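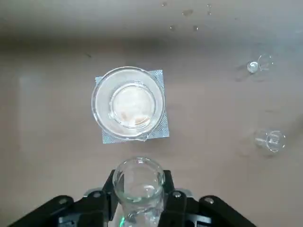 Search this site
Type and press enter

I had been trying to get Lempi Juntunen to sit down with me since April, and when she finally did it was at her kitchen table in Sornby, with the windows open and her neighbor's radio coming through the wall. She apologized for the radio twice. I told her I liked it, and I did, it was some kind of accordion program.

Juntunen is the architect of the new library in Sidberg, which opened last year and which people there either love or cross the street to avoid. I love it, so I should say that up front. I've been four times now and I still haven't found the second staircase.

"Oh, everybody misses it," she said when I brought this up. "It's behind the local history shelves. The fire officer knows where it is, and that was the important thing."

I wanted to start with the brick, so I did. The building is long and low and almost completely brick on the street side, with hardly a window until you turn the corner. Was that always the plan?

"No, no. The first scheme was nearly all glass. It was a competition, you know, and in a competition you draw glass. Then Idris looked at the section and asked me where the books would go, with all that sun. I was annoyed for a week." Idris is Idris Gwilliam, her partner in the office for 7 years now, and she talks about him the way you'd talk about a brother who is always borrowing your car. "He was right, so I turned the whole thing around. Glass to the garden, brick to the road."

I asked whether she thinks of it as a modern building or an old-fashioned one. She made a face at that (I'd half expected her to).

"People ask me this and I never know what they want. The roof is timber, the joints are steel, there's a man in Sidberg whose family has laid brick there for 100 years and he laid this one. Is that old-fashioned? He has a laser level."

We got onto money, as you do. The library seats 52 in the main reading room, and the town had asked for more. She fought them on it – politely, she says, though I've heard other versions – and what she got in return for the lost chairs was a window seat running the full length of the garden wall. On the day I was last there every bit of that seat was taken, mostly by teenagers with their shoes off.

"The shoes make me so happy," she said. "You don't take your shoes off in a place you're afraid of."

Her teacher was Jonas Hollenstein, and I'd read somewhere that the two of them fell out over a school gymnasium. Was there anything in it?

"We fell out over the door handles of a school gymnasium. He wanted to design them. I wanted to buy them." She got up to fill the kettle. "I bought them. They broke. He sent me a postcard."

And does she design the handles now?

"Now I design the handles."

She's working on housing at the moment, 565 square meters on a steep little lot behind the Sornby bus depot, four apartments and a shared laundry. I asked to see it and she pulled out a roll of tracing paper from on top of the fridge. The laundry has the best view in the whole building. The client wanted to put a fifth apartment there and she's still arguing about it, so I won't say too much, except that I'd happily do my sheets in that room every day of my life!

I asked if she ever gets tired of the arguing part.

"I get tired of the emails. The arguing is the job. If I walk into a meeting and they all agree with me, I think, well, they haven't looked at the drawings yet."

By then the accordion had given way to the news, and she wanted to walk over to the lot before the light went. She found me a spare pair of boots and we set off up the hill.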